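Reading Old Watches and Clocks: Notes for Session 5
Guido Negri

Last time we got as far as the pendulum, and I promised you the good part: how people began carrying the time around with them! A pendulum needs to hang still, so it's hopeless in a pocket or on a ship. The answer was a coiled spring paired with a balance wheel, swinging back and forth on its own tiny axis. Listen to an old mechanical watch if you can borrow one. Every tick is the escapement letting one tooth of a wheel go by.
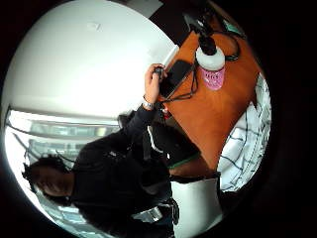

Dumemley, 20 Aug 2018

Wristwatches took a long time to catch on with men, who mostly stuck to pockets until the First World War. Soldiers needed both hands free, and the habit came home with them. (Covadonga Lozano's chapter on trench watches is a joy, all 32 pages of it.)

For next time, read chapter 2 and look up these words: mainspring, fusee, jewel bearing, crown. Then find any dial at home and sketch it from memory before you look. Almost everyone gets the numeral four wrong on a Roman dial. Many clockmakers wrote IIII, and we'll argue about why!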